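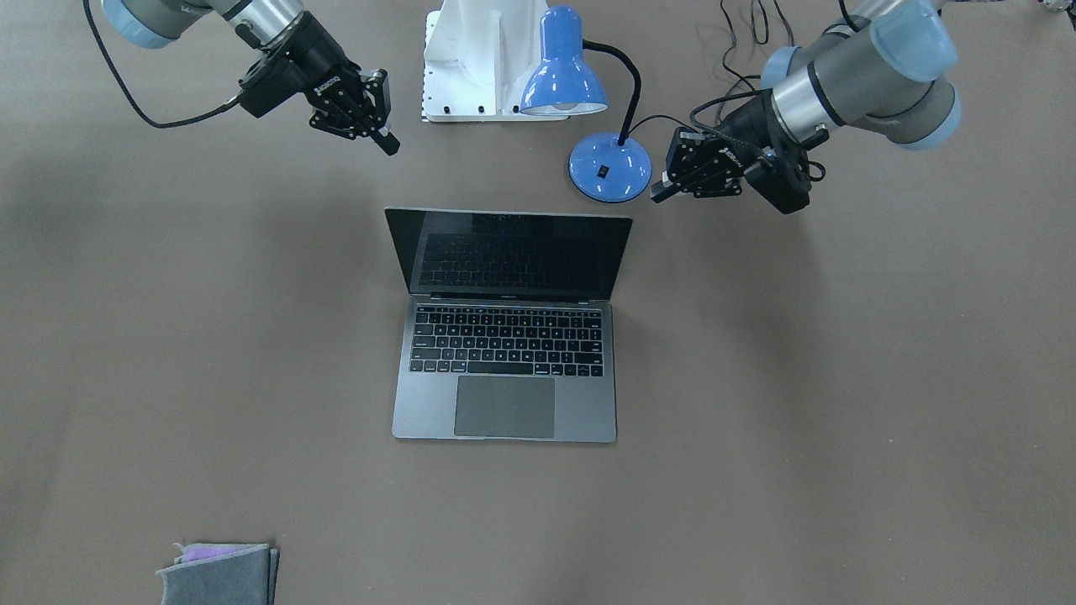 **Widmer Falls series, book 4: did anyone else guess it way too early?**

**pagesandporch**

Okay, I finished the new one Friday at two in the morning and I need to talk to somebody, because my husband has stopped pretending to listen. SPOILERS for all four books, so turn back if you're still on the ferry chapter!

I knew it was the brother-in-law by chapter 11. I wasn't even trying. He shows up with the spare key, he's so helpful about the gutters, and then he knows the dog's name before Carrie has told him the dog's name. I went back and checked. She calls it "the dog" for that entire conversation.

I still loved it (the snowed-in motel part, oh my gosh) but I missed being fooled. Book 2 had me suspecting the minister until the last ten pages. Did everybody catch this or did I just get lucky?

**Tidewater_Lou**

Caught it, but later than you. For me it was the truck. He says it's been in the shop all week, and then there's fresh mud on the running boards at the funeral.

I don't read these for the whodunit though. I read them for Deputy Marsh standing on somebody's porch holding his hat.

**mk_yu**

I'm going to disagree with both of you a little. I think we're supposed to know by the middle. Once Carrie moves into his guest room the whole book is about when SHE figures it out, and I was chewing my sleeve through the pancake breakfast. If you don't already suspect him, that breakfast is just people eating pancakes.

Mei-kuen

**pagesandporch**

Hmm, I see that for the breakfast. But then why do we get the whole business with the florist and the threatening cards? That's four chapters of pointing at a guy we already know didn't do it. I kept wanting to skip ahead, and I never skip.

**grumpybookmark**

The florist chapters were padding. There, I said it.

Also can we talk about how Marsh leaves her alone in the house AGAIN? Book 1, he goes to check the boat. Book 3, he goes to check the barn. Now he goes to check the breaker box and is gone for 17 minutes, and we're told it's 17 because she's watching the stove clock. Sir. You have a radio. Call another deputy.

**Tidewater_Lou**

@grumpybookmark the breaker box was IN the house, to be fair to him.

**grumpybookmark**

It was in the cellar with an outside door. Might as well have been in Ohio.

**quiltedcorner**

New here, hi! I came to this series backward, started with 3 because it was at the library sale, and then went and got the others. So maybe I'm not a good judge, but I did NOT guess the brother-in-law. I was sure it was Carrie's boss at the real estate office. He had the keys to everything and he kept asking where she'd be for the weekend.

I'm a little embarrassed now about the dog thing. I read right past it.

**pagesandporch**

Don't be embarrassed! I'm jealous. You got the version I wanted. And the boss was creepy, I don't think he ever did explain why he was parked by the school.

**mk_yu**

He's going to be in book 5. The parked car is too much to leave lying there. My money is on him having a sister in Flonham, that town has been mentioned in every book and we've never once gone there.

**Tidewater_Lou**

Ooh. Marsh's ex-wife is from Flonham. It's in book 2, when he's fixing the screen door and telling Carrie about the wedding.

**mk_yu**

Lou!! I forgot that completely. Now I have to reread 2.

**hollis_reads**

Unpopular opinion coming. I think the romance has gone flat. Three books of almost kissing was great, I had no complaints, but now they're engaged and all they talk about is the case and whether the venue will take a deposit. The proposal itself was half a page. In book 1 he spent longer than that describing her handwriting.

The suspense is better written than it used to be, I'll give it that. The cellar sequence is the scariest thing in the series. But I closed the book and couldn't think of one scene between the two of them I'd go back to.

**quiltedcorner**

The motel?

**hollis_reads**

The motel was fine. He slept in a chair.

**Tidewater_Lou**

He slept in a chair FACING THE DOOR, Hollis. With his boots on. I reread that part twice before I went on.

**pagesandporch**

I'm with Lou on the chair, but I agree about the proposal. I thought my copy was missing a page. I was reading on the Fandesico app and it sometimes jumps when you turn the tablet, so I went back and looked, and nope, that was all of it. He asks, she laughs, the phone rings.

**grumpybookmark**

The phone always rings. Somebody should throw that phone in the lake.

**mk_yu**

Here is where I'll stick up for the proposal. Carrie's first engagement was the big restaurant one with the violin, and it was awful. A quick one at the kitchen sink is the right one for her. I'd have liked another paragraph, sure. I would not have wanted a speech.

**hollis_reads**

Okay, I had forgotten the violin. I'll move from "flat" to "a bit underfed."

**quiltedcorner**

Can I ask a dumb question? Is the Christmas novella worth tracking down? I saw a used copy for $15 and that seems like a lot for something so short.

**Tidewater_Lou**

Not at 15! It's in the back of the paperback of book 3, the later printing with the red barn cover. Check yours, you might already own it.

**quiltedcorner**

I have the blue cover. Of course I do.

**pagesandporch**

I've got a spare red one, the spine's cracked but all the pages are in there. Message me and I'll stick it in the mail. My only condition is that you come back and tell us whether you guess who took the sleigh bells.

**grumpybookmark**

It's the mailman.

**pagesandporch**

GRUMPY.

**grumpybookmark**

It isn't the mailman. Or maybe it is. She'll have to read it.

**mk_yu**

Before this wanders off for good, are we doing a group reread before book 5? I saw June for the release, though I don't know how firm that is. I vote we start from book 1 and keep a list of every time Flonham comes up.

**Tidewater_Lou**

In. I'll keep the list. I'm also keeping one for the hat.

**hollis_reads**

In, but I'm skipping the florist.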